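## 3. Wrapping paper and the small shop

draft, 30 Dec 2025, MR to check refs

We turn now to paper itself. Most earlier work on shop packaging looks at plastic bags and at boxes sent by post, and leaves counter wrapping out. Odd gap. In the towns we studied, Flostmont and Lindden, sheet paper is still what a customer carries home from the butcher, the florist and the ironmonger, and shopkeepers have strong views on it.

Interviews were done in July by Armelle Pons and Rosalba Grasso, 39 shopkeepers in all, mostly at the counter between customers. Notes taken by hand, typed up the same evening. Two talks were dropped as the owner had only just taken over the shop. Questions covered colour, weight, supplier, price, and how the sheet is cut (from a roll or bought flat).

### 3.1 Colour

Brown wins easily. White was seen as "for fish" or "for weddings", and several people said it shows every thumb mark. Within brown there is a split we had not expected. Lighter sheets are thought of as cheap, post office stuff. Darker ones are thought of as old-fashioned in a good way, and shops that had moved to a dark sheet said customers kept it and used it again, for lining drawers or covering school books. Figure 2 gives an idea of the darker tone against a white table top.

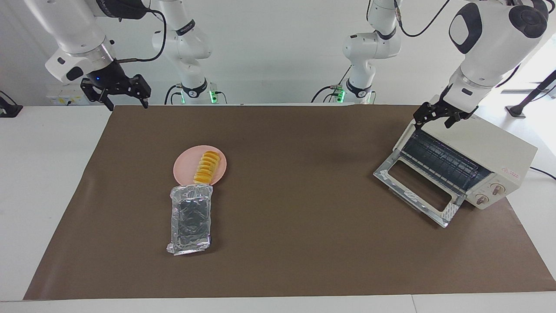 *Figure 2. Dark brown sheet paper laid flat on a white table.*

The florist at Jimard, who sells mostly cut stems, was the only one to have gone back from dark to light. Her reason was string: green string did not show up on the dark sheet and she liked it to be seen. Fair enough. We have no other case like it.

### 3.2 Size and waste

Flat sheets are quicker, rolls waste less. Everybody knows this and everybody still argues about it. Shops with one person serving prefered flat sheets, even where the roll was cheaper, and the time saved at busy hours was always the reason given. The Courtois hardware shop kept a tally for us and used 210 sheets in a week, with offcuts going under the counter for wrapping screws and hinges. That re-use of offcuts came up again and again, and is missing from every waste count we have read. Any figure for paper thrown away by small shops is therefore likely too high, though by how much we can't say from interviews alone.

Weight matters less than we thought. Only 8 shopkeepers could tell us the weight of there paper without looking at the label. The rest went by feel, folding a corner and listening to it. Apolline Pons is writing this up separately.

### 3.3 Limits

Small towns, one summer, no big chains. Prices were given from memory and should be read with care. Mikkel Sveinbjörnsson has since gone through the invoices from Lindden and his table is in the appendix; the order of suppliers by price holds, the gaps between them are smaller than people told us.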